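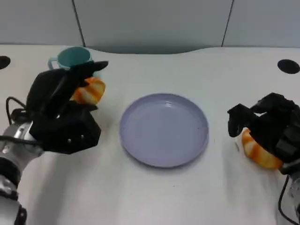

Removing stains and film from melamine and other plastic plates

Melamine is a hard resin, but the glossy layer on a plate made of it is thin. Most of the damage seen on older plates comes from cleaning, and very little of it from food. The methods below are arranged by type of mark. Start with the mildest one and stop as soon as the mark is gone.

Before you start

Check the back of the plate. Melamine is usually stamped as such and is stiff, with a dull click when tapped with a fingernail. Polypropylene flexes slightly under thumb pressure and feels a little waxy. The two take stains differently. Polypropylene absorbs oil and color into the surface; melamine holds stains mainly in scratches. If the plate has no stamp and you can't tell, treat it as polypropylene and keep the water warm, not hot.

Wash the plate with ordinary dish soap and dry it fully. Water hides a film, and a plate that looks clean in the sink may look gray again on the shelf.

Tea and coffee rings

Mix baking soda with enough water to make a paste that holds its shape on a spoon. Spread it over the ring, leave it for 16 minutes, then wipe with a damp cotton cloth in small circles. Rinse and look at the plate at a low angle to a window. Repeat once if needed. Do not use the rough side of a sponge at any point - the scratches it leaves will hold the next stain more firmly than the last.

Tomato and curry

These are oil-borne colors, and soap alone moves only part of them. Rub in a few drops of plain cooking oil first, wait a few minutes, then wash with soap. The fresh oil loosens the old. What remains on a light plate can be left on a sunny windowsill for a day or two. Turmeric in particular fades in sunlight. Bring the plate in overnight and keep it off metal sills, which get hot enough in summer to warp thin plastic.

Chlorine bleach is not recommended for melamine. It dulls the gloss and the loss is permanent.

White or gray film

Film on plastic has two common causes, hard water and detergent residue. To tell them apart, wipe one half of the plate with white vinegar and leave the other half alone. If the vinegar side clears, the film is mineral. Wipe the rest, rinse well and dry. If there is no change, the film is residue, and a wash in warm water with half the usual soap should lift it. If neither works, the surface is etched, and no cleaner will bring it back.

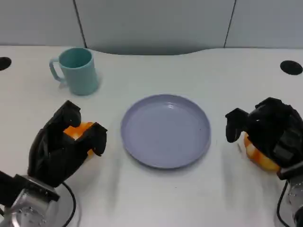 Tsehay Gebreyes wrote in to say that the half-plate test gave her a clear answer on the first try, but that her film came back within a week until she lowered the detergent dose in the dishwasher. Her water is soft, and she had been filling the cup to the top line. She now fills it a third of the way and runs the rinse cycle twice if the load is greasy.

Her result agrees with mine. With soft water, the top line is nearly always too much.

Sticker glue

Peel what you can by hand. Cover the remaining glue with cooking oil, wait an hour, and roll it off with a thumb. A plastic scraper is safe if held almost flat. Avoid nail polish remover, as acetone clouds several kinds of plastic on contact.

Knife marks

Fine cuts cannot be filled. Car polish and similar products are sometimes suggested and should not be used on anything that touches food. Plates with cuts deep enough to catch a fingernail are best moved to another job, such as a saucer under a flower pot.

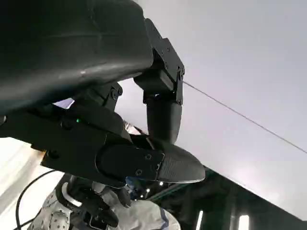 Storage affects how long the gloss lasts. The foot ring of one plate rubs the face of the plate beneath it each time the stack is shifted. A paper towel or a circle of felt between plates prevents this. Limit stacks to 6 plates, and lift from the top - do not slide one out of the middle.

Heat

Melamine should not go in a microwave. It absorbs the energy itself, and can crack or blister while the food on it is still cool. Polypropylene marked as microwave-safe can be used for short reheating, but fatty sauces get hotter than water does and will pit the surface. Use a ceramic plate for those.

Last revised 4 Apr 2024. Section on sticker glue corrected after a note from Ivar Halvorsen.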